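3.2 Operating rules for shared-floor garment cells

The rules in this section were written after the first round of trials at the Zestudden site, where separate operators had filled in the episode log in separate ways. Of the 2256 episodes collected in that round, 46 had a log entry that two readers interpreted differently. Most of the disagreement concerned the start state of the cloth and the moment at which an arm was judged to be in contact with it. The revised rules were drafted by Urs Bühler and checked against the site procedure by Matvii Hutsuliak. They apply to any cell in which two arms work on the same heap of clothing from a common rail.

Rule 1 (contact state). Each arm is logged separately as clear, touching or gripping. An arm is touching when any part of the gripper meets cloth, whether or not the fingers hold it. An entry such as "arms engaged" is not accepted. Figure 2 shows a case in which the two arms need different entries: the left gripper holds the dark red garment, while the right gripper touches the edge of the pile near the light blue one.

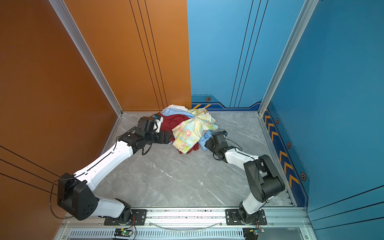
Figure 2. Contact state logged per arm. Left: gripping. Right: touching.

Rule 2 (garment naming). Garments are named by main color and, where there is one, by print. Type names (shirt, towel, skirt) are left out until the item has been spread, as the type of a crumpled item is often guessed wrong. A garment that shows in more than one place is entered once. Color names come from the site list and are not changed during a session.

Rule 3 (hold position). Before a grasp, an arm may wait beside the pile with the gripper off the cloth. The hold position is set per arm and must leave the space between the grippers open. If both arms are to move into that space, the order of entry is fixed in the task file. The operator does not decide it during the run.

The side of approach is recorded along with the hold position. In Figure 3 the left gripper is beside the deep red garment and the right gripper is on the opposite side of the pile with its jaws open. Both are entered as a side approach. Approach from above is a separate code and has its own speed limit in the task file.
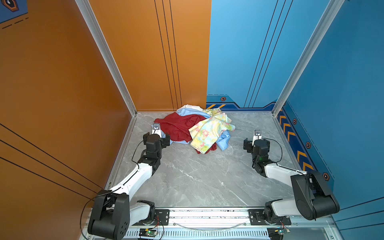
Figure 3. Side approach, one gripper on each side of the pile.

Rule 4 (cables). Cable slack is checked through the full reach of each arm at the start of a session and after any change to the wrist hardware. A loop on the outside of an arm is allowed if it stays clear of the elbow and the cloth at full reach. Any cable that touches a garment during a run is logged as a fault, even when the run is otherwise complete.

Rule 5 (stop and restart). After a stop, both arms return to hold before the cloth is handled by a person. The episode is closed and a new one opened. Runs joined across a stop were found in the Dromell set and were removed before analysis.

A second check was made in September on 100 episodes logged under the revised rules. Two readers disagreed on 2 of them, both under Rule 2, where a pale print had been entered under its background color by one reader and under its flower color by the other. The wording of Rule 2 was left as it stands and the site color list was extended to cover prints.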